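Section 3. Placing the Flirka humidifier in a small office

Share this page 269 shares 3 comments

This section was prepared by Bimla Shukla and checked by Sang Lại. Please read it to the end before you fill the tank for the first time. Section 2 explains how to remove the transport tape and the foam ring.

3.1 Choosing the place

1. Find a flat surface which does not move when you lean on it. A low cabinet or a strong shelf is good. The height should be between your knee and your chest.

2. Keep the unit 600 mm away from any wall, curtain or bookcase. The mist goes up first and then it falls to the side where the air is moving. If a wall is too near, you will find a damp mark on the paint after some days.

3. Do not put the unit directly on a radiator, and do not put it under an air conditioner. The humidity sensor is in the rear of the base and it will measure the wrong air.

4. Turn the nozzle so that it points to the open part of the room. It should not point to a person or to a power outlet.

Note: On a wooden surface, please use the rubber mat from the box. If the mat is missing, a ceramic plate can also be used. Cloth is not suitable, as it stays wet under the base.

3.2 Filling the tank

1. Switch the unit off and pull the plug.

2. Lift the tank by its handle with both hands. Turn it over in the sink and open the cap to the left.

3. Fill with cold, clean water up to the line. Do not add perfume, oil or vinegar for normal use. Oil makes small cracks in the tank, and these cracks are not covered by the guarantee.

4. Close the cap until you feel it stop. Turn the tank back and wait a moment over the sink. When there are drops, open the cap and look if the gray seal is sitting straight.

5. Place the tank on the base slowly. You will hear the water going down into the tray. This is normal.

Caution: Never carry the base when there is water in the tray. The water can enter the fan from the side.

3.3 Setting for a desk worker

The factory setting is made for a bedroom with closed door. In an office the door opens often, and so the unit works longer than it needs. We advise the following.

1. Press MODE until the small leaf is shown.

2. Hold the plus button until the display blinks. Choose level two for one desk and level three for a shared room.

3. Wait one hour before you change the level again. Many people change it too early and then believe the sensor is broken.

4. If the display shows E3, the tray is empty or the float is stuck. Take out the float, rinse it and put it back with the flat side down.

We do not advise to stand the unit on the same desk where you work. Mist leaves a fine white powder when the water is hard, and a keyboard collects this powder between the keys.

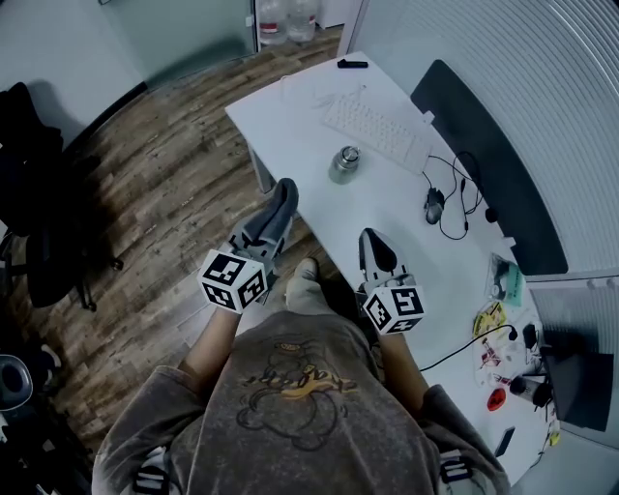

Ankit Maurya in our service department recommends a separate small table at the side, a little lower than the desk top. Lay the power cord along the wall and leave some slack in it, so the plug is not pulled when a chair is moved.

3.4 Weekly cleaning

1. Empty the tank and the tray. Old water must not stay over the weekend.

2. Mix one part white vinegar with three parts water and pour it in the tray only. Leave it for half an hour.

3. Brush the round metal plate with the soft brush. Do not scratch it with a knife or a coin.

4. Rinse two times. Dry all parts with a cloth before you put them together.

Note: The filter has order number 532. From October, when the heating season begins, please check it every two weeks. A brown filter must be replaced, it cannot be washed.

Last revision of this section: Mar 27, 2005

We use cookies to remember your language. By reading further you agree to this. OK

Get the Flirka newsletter with care tips for your unit. Enter e-mail Subscribe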